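Print this page | E-mail this ticket

Ticket 43: arm drops the block on the play kitchen stove
Opened in June, 9:15 a.m.
Posted by: Wiltavwood bench, second shift
Status: open

Hi all — me again, same arm, new headache. Quick recap for anybody who hasn't been following along: we're trying to find out whether an arm like ours can do a cooking chore from start to finish with no hands helping. Take the food off the stove, put it in the sink, come back for the next piece. We're doing it in the play kitchen because a toy carrot doesn't care how many times it gets squeezed, and because I refuse to clean real soup off a servo again (ticket 12, if you want a laugh).

What's going wrong: the gripper goes down over the green block fine, closes, lifts, and then somewhere between the stove and the sink the block slips out. Not every run. It'll go beautifully for a while and I'll start telling people it's fixed, and then it lets go 3 times in a row like it heard me.

What I've tried so far:

Restarted everything. No change. (I know, I know, but you'd all have asked.)

Swapped the power supply for the one off the Liststead bench. It got quieter, which was nice, but it still drops.

Slowed the lift way down. This helped some! The drops come later in the move now, usually on the swing over toward the sink, so I think the grip is weak the whole time and the slow lift just hides it.

Raised the closing force in the Dultard controller from 12 to 15. Those are just the controller's own units, don't ask me what they mean in real life. Better on the block, but the carrot started squirting out sideways, so I put it back to 12.

Wiped down the fingers with alcohol. Maybe a little better? Could be wishful thinking.

The block's top is a bit bumpy, and I keep wondering if we're coming down too far off to one side of it. We start every run with the block on the stovetop near the burner and the carrot over on the counter, then send the arm down low for the block first.

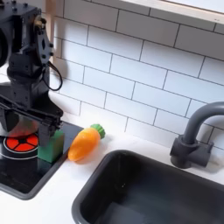

Hermans bench replied at 10:40 a.m. that they'd had the very same slip with their own arm and spent a week blaming the motors before they looked at the approach angle. Their fingers were landing a hair crooked, so only one edge of each finger was really holding on. They said to stop the arm right after it closes, leave the power on, and try to wiggle the block by hand. If it rocks, it's the angle. If it slides straight down, it's the force or the finger surface. They also wanted to know why we think this has anything to do with real kitchens, seeing as a real carrot is never the same shape twice.

Okay, so the wiggle test first. It rocks! It rocks a lot, and I feel pretty silly for spending the morning on power supplies. I went back into the saved positions and the wrist really was tilted a little in the one we use for the stove. The sink position looks fine. I don't know when the stove one got changed and I'm not going to go digging for it.

As for the other question — fair. I go back and forth on it. My feeling after all these weeks is that an arm can do a chore the way a toddler does a chore. It'll get there on a good day, you have to set everything out just so, and you can't leave the room. My sister asked if she could have one for her dishes and I told her to keep the dishwasher. On the shop floor I'm more hopeful, because there the part comes down the line facing the same way every time and half my troubles go away. A kitchen moves stuff around on you. Somebody shoves the carrot over to make space and the whole plan is off.

I still think the toy version is worth doing, though. If it can't carry a little green block as far as the sink, I don't need to find out what it does with a plate.

Where things stand now: I re-taught the stove position with the wrist straight and left the force at 12. The first batch of runs went clean, then one drop, and on that one I'm pretty sure I'd put the block down crooked myself. Carrot is still untested with the new position. It has that tapered shape and it's slick plastic, so I'm expecting trouble.

Still to do:
- run the carrot with the straight wrist
- try the rubber finger pads if Liststead has a spare pair (do you?)
- put the slow lift back to normal speed and see if it holds
- lock the saved positions so they can't get bumped

Leaving this open until the carrot behaves. If anyone on the Dultard side knows whether the force setting creeps as the servos warm up, please post it here, I couldn't find it in the manual.

Print this page | E-mail this ticket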